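Kleiner Thread über einen kleinen Tisch, weil ich seit Sonntag von nichts anderem mehr rede und meine Leute es nicht mehr hören können. Jetzt seid ihr dran!

Es geht um quadratische Holztische. Ja, quadratisch. Ich hatte mein Leben lang nur rechteckige und einen runden von der Oma, und ich frage mich, warum eigentlich.

Gesucht hatte ich seit September. Koubek hatte einen sehr schönen für 499 Euro, aber mit Lieferzeit bis irgendwann. Bei Rorkmont stand einer im Laden, der hat schon beim Anschauen gewackelt (der Verkäufer hat einen Bierdeckel druntergeschoben und gelächelt).

Und dann hat mir Oľga Urban von Vivska geschrieben. Die machen Tische aus Brettern, die andere Werkstätten aussortieren: zu viel Maserung, zu viele Äste, zu unruhig. Genau mein Beuteschema!!

Oľga hat mir am Telefon fast 40 Minuten lang erklärt, wie man Holz liest. Von welcher Seite das Licht kommen muss, warum man mit der flachen Hand drüberstreicht, bevor man irgendwas entscheidet. Ich habe mitgeschrieben wie in der Uni.

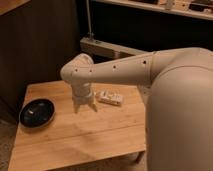 Honigfarbenes Holz, ich kann da stundenlang draufschauen.

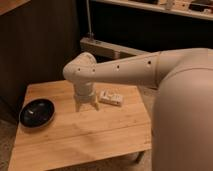 Mein Lieblingsthema bei Tischplatten ist ja die Maserung, und da bin ich inzwischen richtig pingelig. Früher wollte ich alles glatt und gleichmäßig, bloß keine Flecken. Heute suche ich als Erstes nach den dunkleren Streifen und den Ästen, so wie auf dem zweiten Bild, wo die Maserung quer von links nach rechts durch die breiten Bretter läuft und dazwischen die feinen Fugen liegen. So eine Platte verzeiht übrigens auch viel mehr. Ein Kratzer auf weißem Lack schreit dich jeden Morgen an, zwischen lauter Streifen findest du ihn nach einer Woche selbst nicht wieder.

Zum Deko-Thema, das kommt garantiert gleich in den Antworten: eine Schale, fertig. Dunkel auf hellem Holz, wie die runde auf dem ersten Bild mit diesem bläulichen Schimmer. Ich stelle so was immer nah an den Rand, dann bleibt Platz für Teller und Ellbogen. Läufer, Kerzen, Tablett mit Tannenzapfen, alles wieder in den Schrank geräumt. Mir fehlt nichts.

Pflege, weil drei von euch schon per DM gefragt haben: Ich nehme das Öl von Kekurix, sehr dünn, mit einem alten T-Shirt. Vorher schleifen, aber bitte immer MIT der Maserung. Ich habe bei meinem ersten Versuch mit 600er Papier quer geschliffen und durfte danach von vorn anfangen. Bei schrägem Licht sieht man wirklich jeden Strich.

Nach dem Ölen einwirken lassen, Überschuss abwischen, Fenster auf. Den öligen Lappen draußen flach ausgebreitet trocknen lassen und nicht zusammengeknüllt irgendwo hinwerfen, der kann sich selbst entzünden. Kein Witz.

Und noch was zu quadratisch: Man sitzt zu viert und alle sind gleich nah dran. Keiner hockt am Kopfende und führt den Vorsitz. Wir haben neulich Karten gespielt und es war so viel gemütlicher als am alten Tisch, ich war ganz gerührt.

Zu fünft wird es eng, das gebe ich zu. Dann kommt bei mir der Klapptisch aus dem Keller dazu, 5 cm niedriger, und wer dort sitzt, bekommt den ersten Nachtisch.

Zeigt mir bitte eure Tische! Am liebsten die mit Ästen und Macken. Und falls jemand weiß, wie man Kerzenwachs aus einer Fuge bekommt, ohne reinzukratzen: Ich frage für mich.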